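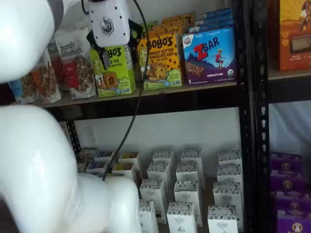 Snack boxes on black metal shelving

Zoveo Field Box, medium: review after a season outdoors

Bought from: Echeverría Art Supplies, by post
Price paid: £100, plus the tripod plate
Used for: small oil studies of birds and cattle, with a little gouache

I paint animals, mostly waders and farm stock, and I do the first studies on the spot and the larger pictures at home. For years I used a cheap cigar-type box on my knees. The hinge went last winter and I decided to get something that would stand on a tripod. I bought the medium Zoveo in May and have had it out most weeks, usually on the marsh at Plelley and a few times up the hill at Plirnalby when the marsh was flooded.

What you get

The box is a shallow tray with a lid that opens and stays open on a friction hinge. The lid is the easel. Two sprung bars slide up and down it and grip the panel top and bottom. The tray holds a mixing palette which slides out to the left, and underneath it are the compartments for paint and a few short brushes. A threaded plate for the tripod is sold separately, and I think it ought to be included. Without it the box can only sit on your lap or a wall.

Closed, the box is 30 cm across and 23 cm front to back. With the palette pulled right out it measures 43 cm wide, and you should allow for that if you are planning to use it in a hide. In the wooden hide at Plelley I could open it fully only by taking the corner seat.

The instructions are one folded sheet. They tell you how to fit the plate and how to tighten the hinge and leave it there. The drawing for the hinge shows the screw on the wrong side.

Setting up

Fitting the plate took a screwdriver and a few minutes. The screws supplied were slightly long and one of them came through into the paint compartment, so I filed it flush. I have mentioned this to the shop, and Aldana Orellana, who dealt with my email, said she would pass it on and sent me a packet of shorter ones without charge. They fit properly.

On a decent photographic tripod the box is steady. On the light travel tripod I tried first it was not. The weight sits forward when the lid is open and the palette is out, and a light tripod nods every time you press with the brush. I hang my bag from the centre column now. If you are buying a tripod specially, spend more on that than you planned.

From shutting the car door to having paint on the palette takes me under five minutes. With the old box it was quicker, but I then spent the morning bent double.

The lid and panel bars

Most of what I like about the box is in the lid. The friction hinge will hold at any angle from nearly flat to a little past upright. For birds on open mud I want the panel almost vertical, so that I can look from one to the other with my eyes and keep my head still. Godwits will put up with a person sitting down but not with one who keeps bobbing. The old box gave me one angle and it was the wrong one.

The bars take panels up to a fair thickness. Thin card bows a little in the middle when the springs close on it, and I now tape card to a piece of hardboard first. Gesso panels are held well. In a strong wind off the estuary the panel did not shift, although the whole thing shook.

One fault: the lower bar covers a strip along the bottom edge of the painting. It is narrow, but it is there, and if you like to work right to the edge you will have to finish that part at home. I lost the feet of a redshank to it the first time out. The upper bar does the same, only you notice less because it is usually sky.

The hinge loosened after a couple of months. It tightens with a coin. I have done it twice.

The palette

The palette comes with a pale varnish that I did not get on with. It is glossy and throws the sky back at you, so that judging a grey against it is hard work, and greys are most of what I mix. I rubbed it down with fine paper and oiled it several times over a week until it was a mid brown. It is much better now and wipes clean. Someone painting in gouache would want a sheet of glass or a plastic tray dropped in.

It slides on two grooves. They were stiff when new and swelled in wet weather, to the point where I had to set the box on the ground and pull with both hands. Candle wax along the grooves cured it. I would have expected the makers to do that.

There is room for eight or nine colours along the top edge and a reasonable space to mix in. It is not enough for anybody who lays out a full range. I use white, two yellows, two reds, ultramarine and an earth, and it suits me.

Storage

This is the weakest part. The compartments take small tubes only. A large tube of white will not go in at all unless it is more than half used, and white is the one colour you want a large tube of. The brush slot is short, so standard long-handled brushes have to travel in a roll or be sawn down. I sawed down four old ones and carry the rest separately.

Wet panels are a separate problem. The lid will hold one wet panel closed, facing inwards, with a gap so the paint touches nothing. I usually do two or three studies in a morning. Zoveo sells a carrier for the others but I have not bought it. I made one from an old slide box and some strips of beading.

How it compares

Octavio Medina, who runs the Monday animal drawing class I go to, has the large version. He let me use it for a morning at the rare breeds farm. The tubes fit and the palette is generous. It is also a good deal heavier, and I would not want to carry it over the sea wall. He works from his van and does not need to. If you paint near a car, get the large one.

I also tried a box made by Fermín Farías, who makes them to order in his own workshop and has a waiting list. It is a better object in every way: the palette runs like a drawer, the hinge is brass, and there is a proper slot for long brushes. It costs several times as much. I could not justify it for studies that mostly end up pinned to a board by the sink, but if I sold more I might think again.

Ida Hollmann still paints horses from a folding stool with a sheet of board and two bulldog clips, and her field studies are better than mine.

Does it help the work?

A little, I think. The main difference is that I stay out longer. With the old arrangement my back gave up before the tide turned, and I would come home with the birds blocked in and guess the legs. In July I had nearly a whole morning on a group of curlew and got the change of light as the mud dried, three panels one after another from the same place. Two were poor. The third I have since used for a larger picture, and I altered very little of the colour.

Standing also changes what you see of an animal. Cattle at eye level look a different shape from cattle seen from a stool, with more back and less belly, and I had been drawing them from the stool for so long that I had got into a habit of making them too deep. That has nothing to do with Zoveo in particular. Any box on a tripod would have done it.

Corentin Langlois, whose hare pictures some readers will know from the Plirnalby show, told me he gave up painting outdoors altogether and only draws there, adding colour notes in pencil. I tried that for a fortnight. My notes said things like "warm grey, less warm than the other" and were no use to me at home. I went back to paint.

Wear

The corners have taken a few knocks and the finish has chipped on one of them. The catch on the front is a thin piece of bent metal and I don't trust it, so I keep a luggage strap round the box when it is in the bag. The springs in the bars are as firm as they were. The inside is filthy, but that is my doing.

It has been rained on properly twice. Apart from the palette grooves there was no damage. I dried it open indoors, away from the radiator.

Good points

Lid holds at any angle and is easy to adjust
Steady on a solid tripod
Light enough for a walk of a mile or two
The shop answers its emails

Bad points

Tripod plate costs extra and came with the wrong screws
No room for large tubes or full-length brushes
Panel bars cover the top and bottom edges
Glossy palette needs rubbing down
Flimsy catch

I would buy it again at the same price. I would not pay much more for it, given the work I had to do on the palette and the screws. Anyone who paints larger than a small panel, or who cannot be bothered with sandpaper and candle wax, should look at the large version or save up.

The spare springs are listed on the Echeverría website under easel parts, not under boxes, and it took me a while to find them.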